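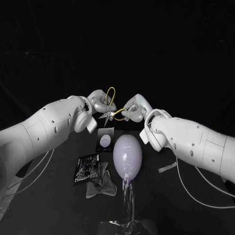 two hands, one pair of scissors, yellow handles

ok so. the Werdale Transport Museum finally took the bus. THE bus. gonna thread this fast bc I'm on break

for anyone new: there's been a Narano city coach sitting in a barn off Route 32 since before I could drive. number 382. green and cream under all the dirt. my uncle rode it to high school

Narano was a tiny builder. body shop more than a factory. they bought chassis from whoever would sell and put their own bodies on top. Werdale ordered a handful for the crosstown line and then the company folded

382 is the only one anybody can find. there was a second one out by the lake for years, people used it as a bait shop. scrapped. I still think about it

anyway the owner's family wanted the barn cleared out by the end of May. offers came in. one was from a guy who wanted to make it a taco place. no hate, I love tacos. but no

museum said yes on Thursday night. long meeting. I was in the back row with a granola bar for dinner

now the part everyone keeps DMing me about – condition

good: frame is solid. floor is mostly there. all the window glass on the driver side. the original fare box!! still bolted down, still has the little brass plate

bad: roof leaked for decades over the back bench. rear bench is basically a nest. engine is in there but siezed. wiring is a crime

weird: someone repainted the inside of the doors pink at some point. only the doors. no one in the family will admit to it

Szabolcs Illés did the inspection for the museum. he restored the Bamis fire truck that's in the front hall now so he knows what he's looking at. spent most of a day under it with a flashlight and came out grinning

his take, copied from my notes so excuse the spelling: "The body is better than I hoped. The engine is worse than I hoped. I would still take it home."

he thinks 2 years if the parts turn up. longer if they don't. the engine block is the big question, he wants to soak it and try turning it by hand before anyone spends money

moving day is the thing I'm nervous about. it hasn't rolled since forever. tires are shot, so it goes up on dollies, then winched onto a lowboy. Wong Towing is doing it at cost, they moved the museum's trolley too and didn't scratch it

barn door is the problem. opening is 32 inches wider than the coach. sounds like plenty until you see the angle it's parked at. they'll have to swing the nose out first and there's a big walnut tree right there

no we are not cutting down the tree. stop asking

ok questions

"is it going back to the original paint" – yes far as I know. there's a clean patch under the route sign where the green didn't fade, they can match off that

"will it run" – that's the hope. not promised. even if it's just parked in the hall with the lights on I'll cry

"can I see it now" – please don't go to the barn. it's private land and the dog is serious. museum is doing an open afternoon once it's in the workshop

"what happened to the route sign" – still in it! it's a cloth roll, still reads DEPOT. the crank's missing. if you have a crank off any old rollsign in your garage please message me

other stuff they're hunting for: a Narano hubcap (any), rear bench springs, the passenger-side mirror arm, a parts book or even a photocopy of one. somebody's grandpa has a parts book. check the attic

also photos. we have almost none of 382 in service. if your family rode crosstown and somebody had a camera, look in the background. birthday pics, parade pics, whatever. I found one with just the back bumper and the museum was thrilled

scans are fine, you keep the orignal. front desk has a form, or just email them

oh and someone asked where the number comes from. best guess is the fleet list started at 380 for the Naranos. so 380, 381, 382. but the ledger has a water stain right there so who knows

break's over. museum has a page up about it dated 5/17/26 with the donation info and the full parts list, go read that, it's spelled better than this

adding one more bc my mom just texted. she says the seats were green plaid?? they are brown now. if anyone can back her up on plaid reply here, Szabolcs wants to know before he orders fabric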